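Keeping a Hand-Held Gripper in Good Shape at Home

I look after a pair of hand-held grippers, the kind you squeeze with your own hand so a robot can later learn from what you did, and I've been getting the same few questions by email. So I'm putting my whole routine in one place. I'm no engineer! I learned most of it by doing it wrong at my own table, and the rest from Osvaldo Cirillo, who used to fix knitting machines and has a feel for anything with a pin through it.

Start with the pads, always. If your grip has gone bad, it's the pads nine times out of ten, and people go straight for the screwdriver anyway. I did too. The ribs on the finger pads fill up with whatever you've been handling (flour, paper dust, that waxy stuff that comes off produce) and then they skate. An old soft toothbrush, lukewarm water, one drop of dish soap. Brush along the ribs, never across, and wipe with a damp cloth until the soapy feel is gone. Leave them overnight. I tried speeding this up with a hair dryer once and one pad curled at the corner, so that was a pad wasted.

No rubbing alcohol on mine, please. It made them shiny and a bit hard, and they never came back. Marloes Michiels swears by it on hers, but her pads are a different rubber, so ask whoever sold you yours.

While the pads are off, look at the backs. If you see a pale crease where the pad bends the most, it's on its way out. I go through a set in about 3000 grabs, and I only know that because I kept a tally on the refrigerator for the whole of one winter.

Next, the pins. Mine are the plain silver kind, and they want very little from you. Open and close the fingers slowly next to your ear (I know how that looks) and listen for a tick. A tick is grit. Blow it out with a rubber bulb, the kind for camera lenses, then touch each pin with a toothpick dipped in light machine oil. I buy the Mirnia one in the small bottle, and it lasts forever. Wipe it straight off again! Oil creeps down the links and onto the pads, and then you're back at the sink.

If a finger still feels stiff after that, check whether the two sides close together. Put a strip of paper between the pads, close gently, and tug. It should drag the same at the top and at the bottom. When it drags at one end only, a pad is seated crooked, and I pull it off and press it back on before I even think about touching a screw.

Then I try the thing out on groceries. Boxes first — a carton that's been opened gives a little in the middle, and you feel right away whether both pads are pushing evenly. Tissue next, the crumpled kind. A stiff hinge will show itself on tissue long before it does on a box. 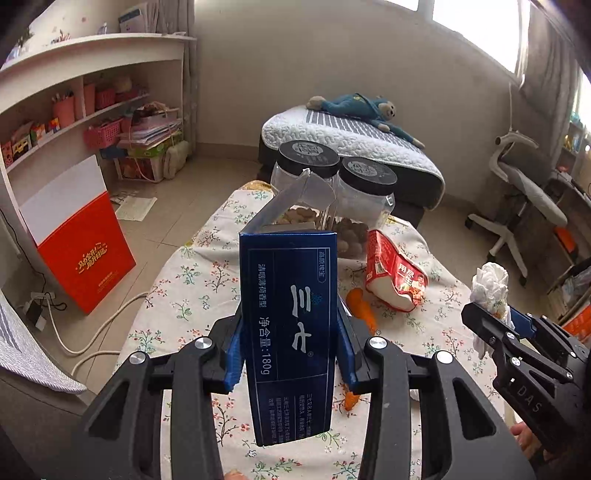
TESTING AND SETUP

I do my testing over a tablecloth. Things slide less, and whatever gets dropped lands softly. A toothpaste box is my favorite for the upright hold: pads flat on the two narrow sides, lettering toward me, and I keep it up there while I count slowly to ten. If it starts to lean, I go back to the paper strip. With jars I go easy, and I'd do them last.

Use both hands if you have two grippers. For months I only ever checked my right one, and Ilaria Orlandini had to point out that the left was closing a hair late. Same tests, same order, one after the other, and write down which is which. A dab of nail polish inside the handle works fine for that.

Cables! Run them off the back of the table and leave enough slack that you can stand up without tugging anything. I've had a power adapter skid clear across the tile behind me. A loose loop on the floor is okay if it's against the wall and out of the way of your chair.

For screws, a quarter turn at a time and then try the fingers again. Mine like to be snug and no more. I put a tiny spot of removable thread glue on any that has come loose twice, and I check the whole lot again in February when the heating has dried the house out.

Storage is a shoebox with a lid, fingers open, nothing resting on the pads. Mine were left clamped shut over one vacation and had flat spots when I got back. They mostly recovered after a few days.

Spare pads go in a zip bag in a drawer, away from the window. Write the date you bought them on the bag.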